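Week 4 – Reading a small town's water bill

Okay, so last week we got through fixed charges and I promised we'd do usage tiers next. Get out the two sample bills from the packet (Prarcombe and Bronham) and put them side by side, it's so much easier that way!

Start with Prarcombe. The household used 3,000 gallons in June and the whole amount sits in the first tier, so there's one rate and one line of math. I love this bill. If you only ever had to read this one, we could all go home early.

Bronham is messier. The meter readings are 436 at the start and 593 at the end, and people always want to multiply right away. Please don't – check the units first. Bronham reads in cubic feet and charges in gallons, and the conversion (7.48 gallons to a cubic foot) is in tiny print on the back.

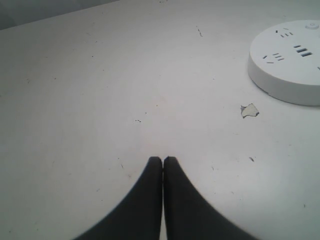 Once you've converted, split the total across the tiers from the bottom up. Fill the first tier, then move whatever is left into the second. The higher rate only applies to the gallons in the higher tier, and I took points off for this on nearly half the quizzes last term, so circle it or underline it or whatever you do.

Sewer charges are where it gets fun. Some towns base them on winter use, figuring that summer water goes on the lawn. Balstead does it that way, and we'll look at a Balstead bill after the break.

For next time: read pages 1 to 9 of the packet and redo the Bronham bill with an ending reading of 322 for the following year's meter (new meter, starting at zero). Show your conversion!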